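Holztisch pflegen und Leergut sinnvoll nutzen

Eine geölte Tischplatte braucht wenig, aber regelmäßig. Staub zuerst trocken abnehmen, dann mit einem gut ausgewrungenen Baumwolltuch in Faserrichtung wischen. Scheuermilch und Mikrofaser bleiben im Schrank.
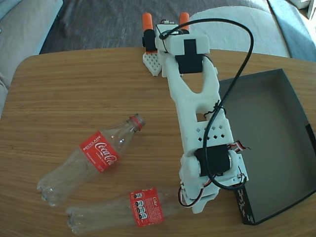
Zum Nachölen genügen im Jahr zwei Termine, bei uns im April und im Oktober. Das Öl dünn auftragen, 25 Minuten einziehen lassen und den Überstand restlos abnehmen. Ölgetränkte Lappen können sich selbst entzünden - deshalb im Freien ausgebreitet trocknen.

Angebrochenes Öl hält länger, wenn wenig Luft darüber steht. Reste bis zu 300 ml fülle ich in ein kleines Schraubglas um und beschrifte es.
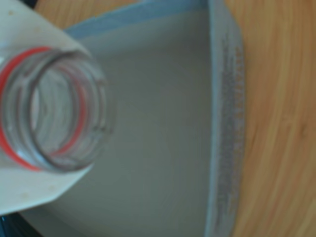 Graham Staniforth schreibt dazu, er stelle das Gefäß zusätzlich dunkel und wische das Gewinde vor dem Zudrehen ab, sonst verklebe der Deckel.

Für Seifenlauge reicht eine ausgespülte Getränkeflasche: ein Teelöffel Schmierseife auf einen halben Liter lauwarmes Wasser.

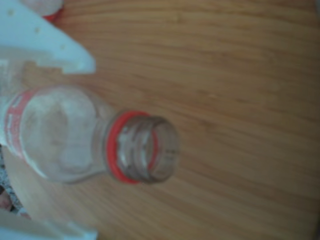
Die Lauge immer frisch ansetzen, nach drei Tagen riecht sie. Flaschen ohne Pfand gehören danach in die Wertstofftonne. Der rote Ring am Hals darf dranbleiben. Pfandflaschen nicht zweckentfremden und nicht zerdrücken, sonst nimmt der Automat sie nicht. 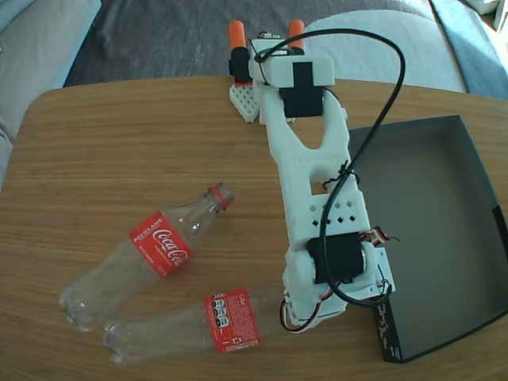 Bei Wasserrändern hilft laut einer Leserin aus Indville feine Stahlwolle mit etwas Öl, allerdings nie auf Eiche, dort gebe der Abrieb schwarze Flecken. Für Eiche nehme sie ein Schleifvlies.

Frisch geölte Flächen sieben Tage lang nicht feucht wischen.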